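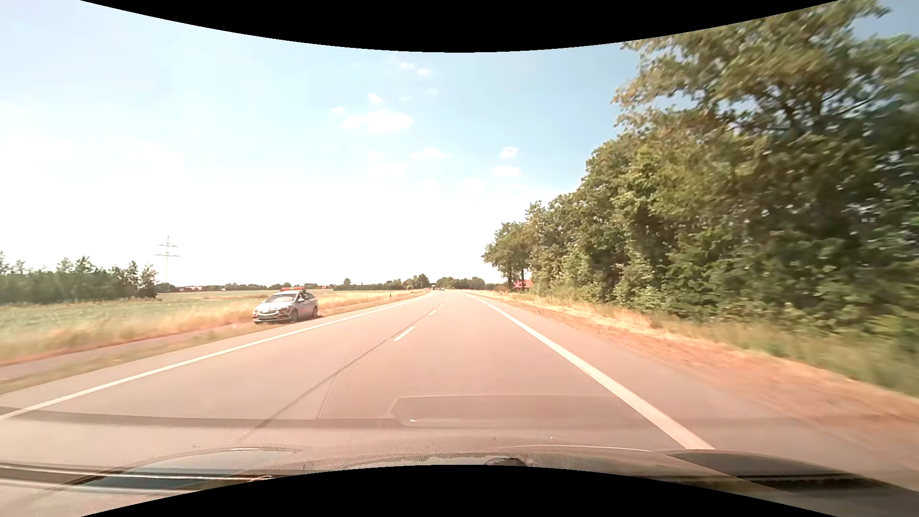 Mowing it twice a year is already too much, a reader wrote from Hondia after the first version of this article, and the second cut is done only for people who like a road to look tidy. The road authorities of the district do not share this opinion. The disagreement is an old one, and it returns in several sections below.

Road verge

A road verge (also roadside, nature strip in many Australian towns, or boulevard in parts of Canada) is the strip of ground between the edge of a road and the neighbouring land. In the country it is usually covered with grass. The word is used here for the rural verge on flat land, along two-lane roads with a sealed surface. The verges of motorways and of city streets are built and kept in a different way.

Names and limits

The inner limit of a verge is easy to find, as it begins where the asphalt ends. On many roads a solid white line is painted a little inside this edge. The line marks the limit of the driving lane, and any asphalt left outside it is called the shoulder if it is wide enough to be of use. On small roads there is often only a hand's width of it, and then the grass begins almost at the paint.

The outer limit is less clear. It can be a fence, a ditch, a row of trees or only the place where the farmer stops ploughing. In the district between Virnbridge and Ellivton the old maps put the limit at the far side of the ditch, but many of the ditches were filled when the fields were joined together, and the line can now be found only by measuring from the middle of the road. This has led to several quarrels about who must cut the thistles.

Parts of the verge

Most rural verges can be divided into bands which run parallel to the road. They differ in the height of the grass more than in anything else.

The near band lies against the asphalt. It is kept short so that drivers can see the edge of the road and the animals which come out of the fields. Such a strip is often yellowish green by the middle of summer, and along some roads a narrow path separates it from the taller grass behind.

The far band is cut seldom or not at all. The grass there stands until it is dry, and then it takes the colour of straw, at times with a touch of orange. A green field can lie directly behind a dry band like this, and the change of colour is then very sharp. Visitors sometimes believe that the far band has been sprayed. In most cases it has only made its seed and finished its year, while the field has been sown later, or is watered.

Between the two bands there may be a path. Some of these paths were planned for walkers or cyclists, and others came from long use by people, cattle or maintenance vehicles. A path of this second kind has no sign and does not appear in the register of the road.

Soil and plants

The soil of a verge is seldom the natural soil of the place. When a road is built, the upper layer is taken away, and what is put back at the sides is a mixture of gravel, clay and whatever was left. It is packed hard near the asphalt and becomes softer further out. Water which runs from the road surface makes the first strip of grass greener after rain, but the same strip dries out sooner in hot weather, as the stones under it hold little water.

Grasses are the main plants. Low plants with flat leaves do well in the near band, where they survive both the mower and the wheels. Taller herbs are found in the far band if it is left alone for some years. On the road from Aravena to Hondia the far band was sown with a mixture of local seed, and in the fourth summer the sown plants were still easy to find, though coarse grass had come back at the field side.

Salt is a difficulty in the colder districts. It collects in the soil beside the asphalt during winter, and only some species can stand it.

Mowing

The times of mowing depend on the climate and on the money available. In the Virnbridge district the near band is cut in June and again before autumn, to a height of 8 centimetres. The far band is cut once, late in the season, and only on one side of the road in each year. The other side has its turn in the following year, so that insects and small birds always have some tall growth near them.

Cut grass is left lying in most places. Removing it costs more, but it makes the soil poorer over the years, and poor soil carries more flowers and less grass to cut. Ellivton has removed the cut grass on its minor roads for six years. The district reports that the growth is now visibly thinner. It also reports that it has trouble finding anyone to take the hay, which contains litter and cannot be fed to animals.

Before mowing, the crew walks the near band to pick up bottles, wire and pieces of tire. A stone thrown by the blade can break a windshield on the other side of the road, and for this reason the mower carries a curtain of chains or rubber.

Stopping on the verge

A firm grass verge is also a place where a vehicle can stand clear of the traffic, as the silver station wagon with the red-orange bar on its roof does. The rules for this are different from country to country. In some of them stopping on the verge is allowed wherever no sign forbids it, and in others it is permitted only in an emergency or for work on the road.

Drivers are commonly given the following advice:

Choose a straight part of the road, where the vehicle can be seen from both directions.
Leave the asphalt slowly. The grass may lie lower than the road, and the step at the edge can damage a tire.
Bring all the wheels inside the verge if the ground will carry them.
Do not stop over tall dry grass. The parts under a car which has been driven a long way are hot enough to start a fire.
After heavy rain, stay near the asphalt, where the ground is packed harder.

Ruts left by wheels should be filled before winter. If they are not, water stands in them and goes under the edge of the road, and after some frosts the asphalt breaks off in pieces.

Relation to the road surface

The verge and the surface are usually paid for from different budgets, although one has much influence on the other. If the grass grows up higher than the road, which happens slowly as dust and dead leaves collect, the rain cannot run off and it stays along the edge line. The raised grass must then be scraped away with a blade. This work is called verge lowering or side cutting. In the Aravena district it is done every 8 years, and the material is tested before it is taken to the fields.

Seams and cracks in the asphalt are another way for water to come into the road. They often follow the joint between the two lanes, where the surface was laid in two passes, close to the centre dashes. Well drained verges cannot close a crack, but they keep the ground below it drier.

Register

The Hondia register of verges lists 1,454 separate lengths, each with its width, its limit and its mowing group. The widths were measured on foot. Lengths with a path are not marked, and a proposal to add a column for them has been put off until the next revision.

See also

Ditch
Edge line
Hedgerow
Nature strip
Shoulder (road)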